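Short military visits should come with a public report

Callum Ritchie
June 19, 2023 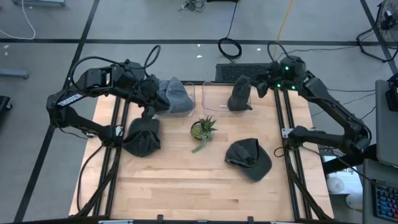
What does the public get from a goodwill visit between two armed forces?

Very little that can be checked. A delegation lands, there is an honour guard, gifts are exchanged and a statement says ties were strengthened. Then everyone flies home.

I spent 17 years in uniform and helped organise 10 of these visits, so I am not against them. Officers who have met face to face will pick up the phone sooner when a patrol boat drifts over a line or a flood cuts a border road. That has value. But the people paying for the flights are asked to take it on trust.

The March visit to Trudska is a fair example. Our delegation was there for three days. The official statement ran to two paragraphs, and one of those was a list of who attended the dinner. It mentioned talks on training places at the Asik staff college. It did not say how many places, who would pay for them, or whether any officer would be turned away over their record.

Oluwatosin Dauda, who taught at Asik before she retired, has argued for years that the guest list tells you more than the speeches. I agree with her as far as it goes. If the defence minister of the host country stays away and the army chief does all the talking, voters at home should hear about it.

My proposal is modest. Within a month of returning, the head of delegation should table a short report in parliament. It should set out the cost, the meetings held, anything promised and the name of the office that will follow it up. Sensitive matters can go in a closed annex — the defence committee already handles those.

Some former colleagues say this would make hosts nervous. Prirkero has published such reports on its own visits for a decade, and it still gets invited.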